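Kotitz Case Rental: Questions We Get a Lot

We rent hard cases to people with fragile things and busy airlines.
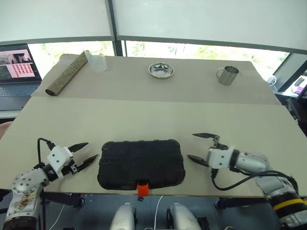 How long can I keep one?
Up to 17 days on the standard rate. After that we charge by the day, and we're patient about it, because you're paying us.

Can I put stickers on it?
You can. You can also spend an evening getting them off again before you bring it back. The cleaning fee is $2 a sticker, and one touring band still holds the record at 103.

Does foam come with it?
Yes, one uncut block. If you cut it, you own it. Please don't tape it back together and hope.

Will the airline lose my case?
Possibly. We rent cases, and we have no pull with baggage handlers.

Do you ship?
To Gevik and Baluyot, yes. Presby customers have to pick up at the counter until the bridge reopens, which the county says will be in January. It didn't say which one.

What's the deposit?
It depends on the size. The biggest cases hold over 1000 paperback books, according to a customer who tried it and then couldn't lift the thing.

I forgot my lock combination.
Call before 4 p.m. Bring ID and a humble attitude.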